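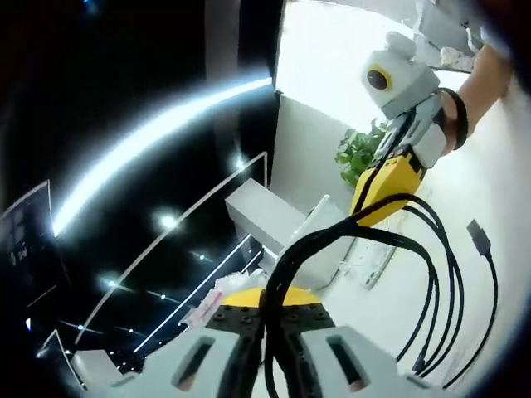 The pair of Liteck hand-held grippers, cabled together, with the loops hanging on the right.

Liteck hand-held gripper pair, reviewed by Prodromos Petridis
Rating: 2 out of 5

We bought this pair in December from Dal Bello for $369 to record picking tasks for the arm at our Etgate shop. The grip is comfortable and the fingers close evenly. Setup took 15 minutes with the Zasia software.

The trouble is the cable. On the third day the right unit dropped off the USB list in the middle of a recording. The software gave no warning and kept writing the file, so we lost 8 takes before I checked. It came back when I pushed the bundle toward the housing and dropped again when I lifted my arm above shoulder height. After that I could make it fail every time.

There is no strain relief where the cables enter, so each lift pulls on the connector. The loops are also long enough to catch on things. On Friday one hooked a bench vise and yanked the gripper sideways out of my hand. No injury, but I would not use these next to a powered arm without tying the slack down first.

Liteck support answered in 2 days and sent a replacement cable. Same length, same entry, same fault within a week. I have since clamped ours to a wrist strap and the dropouts are fewer. Check your files after every take.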